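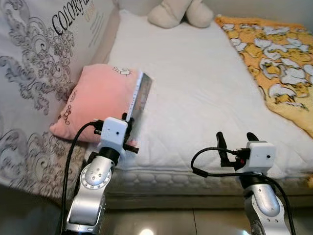

Section 3: Before You Buy

This section covers planning and budgeting for a two-arm tidying set-up in a bedroom. Read it before you read the price list. Most people do it the other way round, and we have the returned pallets at Nindham to show for it.

3.1 Decide what the robot is for

1. Write down the jobs you want done, one per line. "Pick the book up off the bed" is a job. "Keep the bedroom nice" is a wish, and the quotation form has no box for it.

2. Strike out any job you already do in passing without noticing. You will go on doing it, and you will have paid for a robot to watch.

3. Mark each remaining job H (hard thing, such as a book or a remote control) or S (soft thing, such as a cushion, a blanket or a stuffed toy). Jobs marked S need more practice runs and more patience. Budget for both.

4. Put the list away until the next morning, then strike out two more.

Note: If the list is now empty, you have saved a good deal of money. Please keep this guide for a friend.

3.2 Choose one arm or two

A single arm can lift a book. It cannot hold a cushion out of the way while it does so, and on a made bed there is nearly always a cushion in the way. The Zarby Pair is sold as two arms on one base for this reason. Buying one Zarby now and the second later is allowed, but the second base plate will cost you extra and the cabling has to be redone from scratch.

1. If every line on your list is marked H and nothing will be leaning on anything else, order one arm.

2. Otherwise order two.

3. If you can't decide, ring Izzati Setiawan in pre-sales. She will ask you what is on your bed at this moment, so be standing next to it.

3.3 Measure the room

1. Measure from the place where the base will stand to the farthest thing you expect it to fetch. Measure along the bed, with the bedding on.

2. Compare this with the reach figure on your quotation. If the two are equal, the reach is too short. An arm at full stretch is a poor judge of where a book ends.

3. Check the floor. Glossy tiles throw light back up, and wheeled bases can creep on them. Add a set of Brostix feet to the order if your floor shines.

4. Check the route from the front door. The crate does not bend.

Caution: Do not measure with the robot already in the room and switched on. Tape measures are long, thin and easily mistaken for a job.

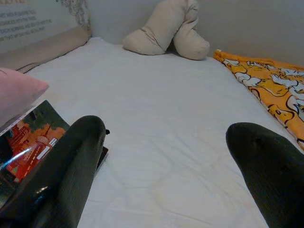

3.4 Work out the real cost

The figure everyone remembers is 1,889 pounds, the list price of the Zarby Pair. It buys the arms, the base and one set of grippers. It does not buy the following, so fill in your own amounts:

Spare gripper fingers. Allow 200 pounds for the first year. Fingers wear at the tips, and glossy covers are harder on them than you might think.

Wrist camera kit. Allow another 200 pounds if it isn't already on your quotation. The view from further up will tell you there is a book. The view from the wrist will tell you where its edge is.

Cozma software licence. Billed yearly, beginning on the day you open the box. Leave the box shut until you have a free afternoon.

Your own time. Nobody puts this in and everybody spends it.

1. Add up the column.

2. Add a line called "Other". Put something in it.

3. Show the total to whoever shares the bedroom. It is much better done now than in November, when the crate is in the hall.

Note: Training visits are charged by the half day, travel included. Beatrice Athumani runs them and will work with your own books, blankets and toys. Please don't buy neater ones for the visit.

3.5 Plan the first fortnight

1. Begin with one book on a flat sheet, well clear of the pillows.

2. Move the book closer to a cushion once the arm can pick it up ten times running.

3. Bring in blankets last. A patterned blanket is a busy thing to look at, and the edges move when touched.

4. Keep a written record of every dropped item. You will need it for any claim under Section 9.

Caution: Keep hands, cables and hot drinks off the bed while the arms are powered. Cables should run down and away from the grippers, with enough slack for the wrist to turn fully in both directions.

Caution: The stop button must be within reach of a person sitting down. You will be sitting down more than you expect.

When you have finished 3.1 to 3.5, copy your totals on to the order form in Section 4. Use pen.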